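The Bench at Kureck

By Gemma Clegg
June
2 min read 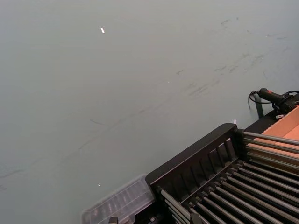 What takes a scuff off a painted bench top? A damp cloth and dish soap, if the mark is only on the surface; a scratch stays until the top is sanded and repainted.

Prodromos Pappas had written that in the shift log on his first night and had not revised it. The bench was gray-green. He wiped it at the end of each shift, left to right, overlapping each pass by half the width of the cloth. The rack stayed where it was. Moving the rack made new marks.

On Wednesday the order came to clear the room. The Jerham office wanted the bench sent to Kuta, where the ceiling was lower and the floor was level. The form had a box for condition. It allowed 70 characters.

He wrote: Surface used. Scuffs, fine scratches. Sound. Then he deleted "Sound" and tested it. He pressed on each corner with both hands. One corner dipped. He folded a piece of card twice, put it under the foot, and pressed again. The corner held. He typed the word back in.

Yatsenko called at 4:40.

"Is it clean?"

"It's wiped."

"They want clean."

"It has marks that don't come off."

"How many?"

"I never counted. Nearly 1000 shifts were worked on it."

The line was quiet for a while. Prodromos could hear a fan at the other end, and a drawer.

"Whose are they?" Yatsenko said.

He looked at the long streak, the faint one. His predecessor had left no notes, only a key and a box of cloths. Some of the short dark strokes were probably his own.

"The form doesn't ask," he said.

He hung up, wet the cloth, wrung it out, and started again from the left.

Contact | © Gemma Clegg | Back to top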